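Ticket 536 – Handheld gripper drops flat packets, open day demo table
Last updated: April, 16:40
Opened by Aoi Kudo, Pravatmont site. Assigned to Osamu Kamata.

Priority: high (visitors on site from 10:00 tomorrow)
Status: closed, one follow-up open

Reported problem
We are running the packing table for the open day. Visitors pick up the handheld gripper, take a packet and put it in the tray. Boxes and tubs are fine. Flat packets slip out when the gripper is tilted, and on two tries the recording stopped by itself. Software is Drindel, build 2273.

09:20 – Osamu Kamata
Please check the finger pads for dust and wipe them with a dry cloth. Then send me the log from the last failed try. Don't change any settings yet.

09:55 – Aoi Kudo
Pads wiped. No change. Log attached. The packet still turns between the fingers as soon as I lift it.

10:30 – Osamu Kamata
Two separate faults, I think. The log shows the recording stopping when the storage card is full. The limit is set to 1000 clips and yesterday's rehearsal was never cleared. Copy the clips to the Shibata machine, check they open, then empty the card.

For the slipping, how are people picking the packets up? If they take them by the wide face near one end, the weight will swing them round.

11:15 – Aoi Kudo
Card emptied, recording no longer stops. Feng-yi Mok ran it for half an hour without a break.

Yes, people take them by one end. They are lying flat in the tray so that is the easy way to do it.

11:40 – Osamu Kamata
Try holding the packet upright by its lower end, with the thin side towards the camera. Close the fingers fully before lifting. Send a still from the gripper camera so I can see the angle.

13:05 – Aoi Kudo
Still attached.

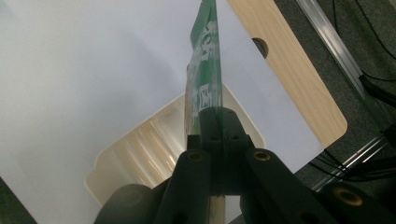 Green packet held upright, gripper camera view, tray behind.

13:20 – Osamu Kamata
Good, keep to that angle. A slight lean is fine. Please tell whoever is on the table to show this grip first, before handing the tool over.

14:45 – Aoi Kudo
Twelve tries with the new grip, no drops. Yasuo Kubo did six of them and he had not used the tool before. I have added the grip to the demo notes – page 2, under "Starting".

16:40 – Osamu Kamata
Closing. Follow-up for Hideaki Kaneko: ask Kendmont whether softer finger pads can be sent before the next visit.

This site uses cookies to keep you signed in. Accept | Manage settings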